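Chapter 4
Wood as a Material

A board looks solid, but most of its volume is made up of small hollow cells. In a living tree these cells carry water and hold the trunk upright. Once the tree is cut and dried, the same cells decide how the board will bend, split, swell and take a finish. 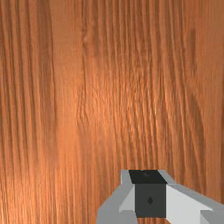
Most cells in a trunk run lengthwise, from the roots toward the crown. Carpenters call this direction "the grain." Wood is much stronger along the grain than across it, and anyone who has split firewood has made use of the difference. An axe parts the fibers easily, while a saw cutting across them has to sever each one.

Growth adds a second pattern. Where seasons are distinct, a tree lays down pale, open wood early in the year and darker, denser wood later on. Cut lengthwise, these rings show up as stripes or long curves, depending on where in the log the board was taken.

Moisture is the third subject of this chapter. Wood gains and loses water with the air around it, and it moves as it does so - very little along its length, noticeably across its width. In Section 4.3 we follow Modupe Wike, a furniture maker in Folley, as she prepares 200 boards for a library floor and decides how wide a gap to leave at the walls.

Before you begin, review the terms "density" and "force" from Chapter 2. You will need both for the bending tests in Section 4.2.

Key terms: grain, earlywood, latewood, growth ring, moisture content, seasoning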